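Knitwear mender, part time
Stiscombe Clothing Repair, Drondham

We are looking for a mender to join our workroom in Drondham. The job is 32 hours a fortnight to begin with, with more hours over winter when the jumpers come in.

Stiscombe repairs clothes for private customers and for two small hire firms. Most of the work is knitwear: moth holes, worn elbows, dropped stitches, cuffs that have come away from the sleeve. We also replace zips and linings, but you would only be asked to do this if you already know how.

What you will be doing

Checking garments in, writing up the repair ticket and pricing from our list.
Hand darning, grafting and Swiss darning in wool, cotton and blends.
Re-knitting ribbed cuffs, hems and collars by hand or on the domestic machine.
Matching yarn from our shelves, and telling the customer when we can't get a close colour.
Pressing and folding finished work for collection.

A fair share of what we get is black, and you need to be comfortable working on dark ribbing under a lamp for a good part of the day. 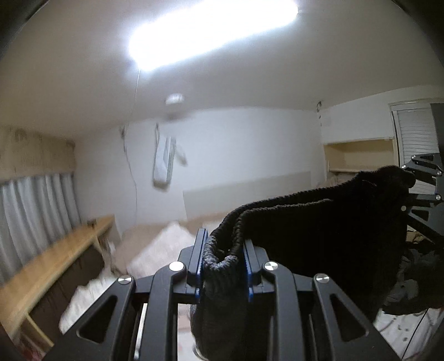 What we ask for

At least two years of mending or hand knitting to a good standard. It does not have to be paid work.
Able to read a knitted fabric and pick up stitches without a pattern.
Tidy handwriting for the tickets.
Some experience with fluffy and brushed yarns would help. They hide a mend well but are slow to unpick, and we allow extra time for them on the ticket.

A trade certificate is not needed. If you learned at home, bring your work and we will look at it the same way.
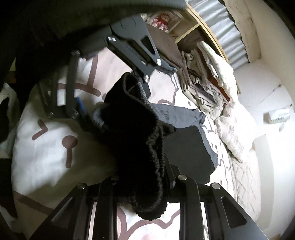 Black garment with a deep pile and a lighter grey inner surface.

Pay and conditions

$32 an hour plus super. Hours are worked between 9 am and 4 pm and can be fitted around school times. There is a paid trial shift before we make an offer. The workroom is up one flight of stairs and there is no lift. Street parking is free after the first block, and the 41 bus stops at the corner.

You would start in April. The first three months are probation.

How to apply

Send a short letter and photos of three repairs you have done, before and after if you have them, to Stiscombe Clothing Repair, 113 Mäkelä Street, Drondham, or drop them in at the counter. Please put a phone number on the letter. Don't post us garments, as we have nowhere to store them.

Advertised 13 January 2024. We will ring everyone on the shortlist, and the ad will come down once the job is filled.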